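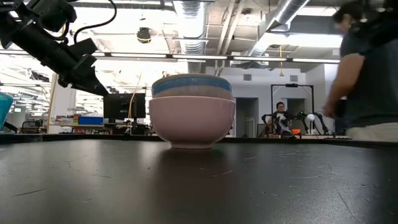

Shared kitchens in student residences lose a large share of their crockery every year, and the cost of replacing it is passed on to residents through the general fee. This report examines how bowls, plates and mugs were stored and used in the shared kitchens of Thaweesak Hall over one semester, and considers whether changes to shelving and labelling could reduce breakage. Storage is treated first, as it was the factor most often raised by residents. Bowls were of particular interest. A smaller bowl placed inside a wider one, as with the blue-banded bowl sitting in the pink one, takes up little more shelf area than the wider bowl alone, but its rim stands higher and is more exposed when a hand reaches past it.

1. Background

Thaweesak Hall houses undergraduate students on six floors, each with one shared kitchen. Crockery is supplied at the start of the academic year and topped up when the residence office receives a request. Before this project, no written record was kept of what had been broken, lost or carried off to bedrooms. The office could state what had been ordered but could not say why it had been needed.

Earlier work on the residence by Wojciech Adamczyk dealt with food waste and recommended a second organics bin on every floor. His report noted in passing that cupboards were overfilled and that residents often left clean dishes on the drying rack for days. The present project grew out of that remark.

2. Method

Three kitchens were selected, on the second, fourth and fifth floors. The remaining kitchens were excluded because their cupboards were due to be replaced in May. A breakage sheet was fixed inside the door of the main cupboard in each kitchen, and residents were asked to record the item, the place and the likely cause. Entries were anonymous. Gaurav Prajapati collected the sheets every Friday and Elsie Dunstan entered the results.

In addition, 17 residents took part in short interviews. The questions covered where they put dishes after washing, which items they avoided using, and whether they had ever kept shared crockery in their rooms. Interviews were not recorded; written notes were taken and checked with the participant at the end.

3. Findings

3.1 Causes of breakage

The sheets showed that most breakage happened at the sink and the drying rack. Mugs were the items most often listed, usually with a chipped rim or a lost handle. Cupboard accidents were less frequent, but they tended to involve more than one item, as a stack would come down together.

3.2 Stacking habits

Residents gave differing accounts of how bowls should be put away. Some sorted them by size with the widest at the bottom. Others placed whatever was dry on top of the nearest stack, and these stacks were described in interviews as "tippy" and "a nuisance".
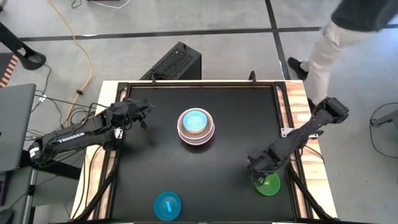
Figure 2. Nested bowls with the smallest on top.

Mixed sets made the problem worse. Over the years, the residence has bought crockery from several suppliers, and bowls of similar width do not always share the same curve. Several participants said they left such bowls on the counter to avoid jamming them together.

3.3 Missing items

Missing crockery proved difficult to measure. Five participants said that they had shared items in their rooms at the time of the interview. All intended to return them before moving out.

4. Limitations

The breakage sheets depended on the goodwill of residents, and minor chips were probably under-reported. The fourth-floor sheet was removed by cleaning staff early in the semester and a week of entries was lost. The findings should not be applied to residences with meal plans, where kitchens see lighter use.

5. Recommendations

It is recommended that future orders be limited to a single range, that shelves be labelled by item and size, and that a second drying rack be installed in each kitchen. A return box should be placed near the laundry room at the end of each semester. The breakage sheets should be kept in use for a further year so that the effect of any changes can be assessed.

Acknowledgements

The authors thank Rochelle Pryor for supervising the project and Darcy Pearce of the residence office for access to the purchasing records.

Submitted April 7, 2024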